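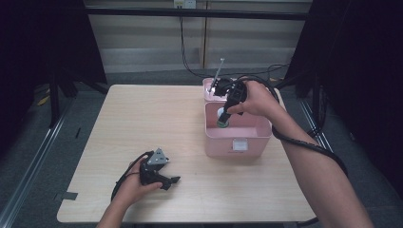 Pink storage boxes on a table.

Flirkstead Players announce May season of one-act plays

The Flirkstead Players will stage three one-act plays at the Mugo Hall in May, with all ticket money going towards new seating for the hall.

The season opens with The Lamp Room, a comedy set in a railway station on the night of its last train. It is followed by Two Sisters at Prakov, a drama about a family deciding whether to sell the farm, and closes with A Short Notice, in which a newspaper prints the wrong obituary.

Each play runs for less than an hour. All three will be performed on the same evening, with an interval of 20 minutes after the second. Doors open at 7 pm and tea, coffee and slice will be on sale in the supper room.

The Players have performed in Flirkstead and nearby towns for many years, mostly in the Mugo Hall. The hall's present chairs came from the old Vendden picture theatre when it closed, and a good number are no longer fit for use. Last year's spring revue raised $615 towards replacing them. The group hopes to add at least $1000 this time, enough to order the first two rows.

After the Flirkstead shows, the cast will take the program to Vendden for a single matinee, starting at 2 pm in the School of Arts. The set has been kept simple for the trip — a door, a bench and a few pieces of furniture that serve all three plays.

Tickets are available from the Flirkstead newsagency and at the door. Children under 12 get in free with an adult. Seating is not reserved, and anyone who needs a space for a wheelchair or walker is asked to mention it when booking so that a place near the side entrance can be kept.

The Players are also looking for people to help backstage, especially with lighting and costumes. No experience is needed. Names can be left at the newsagency.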